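I finally painted the hallway! Three years of living with landlord beige and it took one long afternoon in March to be rid of it, and I have been grinning at my own walls ever since.

The push came from Amber Goossens, who did her tiny kitchen in a deep green last winter and kept sending me pictures of it at breakfast. I'd always been scared of strong color in a small space. Then I stood in her kitchen with a cup of coffee and wanted to stay all day, so there went that theory.

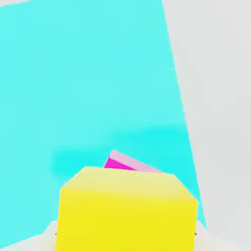

Picking the color took me way longer than the painting did. I brought home 46 paint cards from Willems (the man at the counter was very patient) and taped them up next to the coat hooks, and every few hours I'd walk past and change my mind again. I knew I wanted something in the aqua family, bright but with a soft, matte finish like the big panel up there — and look how much deeper the cyan goes in that blurry band across the middle. My hallway does the same thing near the stairs late in the day, and I love it.

Next up is the bathroom ceiling. Lotte Timmermans votes for yellow, and I'm very tempted. I still have half a can of primer and both rollers, so if you've painted a ceiling without getting it in your hair, please tell me how!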